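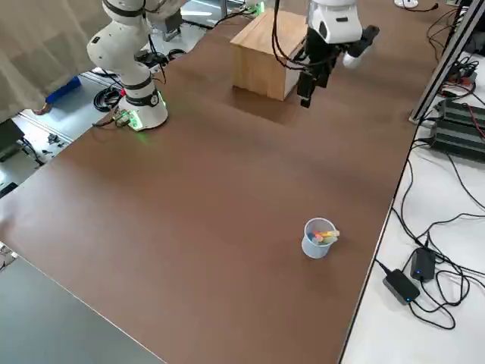
## Bench notes: the two-arm cell

Quick one this time, the January issue will have the longer write-up. Cell is back up after the move to the brown table. Both arms powered, gripper on, wood block and the cup of color sticks out for the pick tests. Notes below for whoever has it next.

**Base and bolts.** We re-torqued the left arm after 3 days of running. Two of the bolts had backed off a hair. Please check again before the Ukeck demo - Odette Langlois has the torque wrench, ask her, don't use the one in the drawer. The ring on the base should be green before you touch the pendant. If it isn't, stop, reset from the Enska panel and wait. Do not keep mashing the button.

**Gripper.** Two-finger, black, same one as before. New pads from Kekard went on last month and they are a bit thicker, so the old close position crushes the cup. Use 78 as the opening value in the job file, not the old number. Full open before homing, every time. The cable needs a loose loop past the wrist. Too tight and it pulls when the last joint turns, we lost a connector that way in the fall.

**Sensor by the gripper.** Recalibrate if you bump it. Even a small bump. Takes 17 minutes if the target sheet is flat, a lot longer if somebody has rolled it up again. Save the result under the date, don't overwrite the last good one.

**Little board at the left base.** Colored wires, easy to snag. It needs a proper cover and Shearer is quoting for one. Until then keep sleeves and rags away from it. If a wire pulls out, the diagram is taped inside the cabinet door. Take a photo befor you unplug anything.

**Cables.** Still a mess, I know. The adapters on the white table should show blue. No blue, check the power strip behind the left arm first - had 4 calls on this already and it was the strip in every one. The finned box next to the aluminum rail gets warm, so nothing on top of it please. No coffee, no laptops, no stacks of paper. We want to get the loose runs into trays over the break, and the coil on the floor by the left arm goes first.

**Wiping down.** Dry cloth on the table top. The spray leaves streaks and the camera picks them up as edges, wich gave us a whole morning of bad picks.

Still to do: spare pads, labels for both ends of the gripper cable, new backup of the job files. Log sheet is on the clipboard. Initial it when you are done.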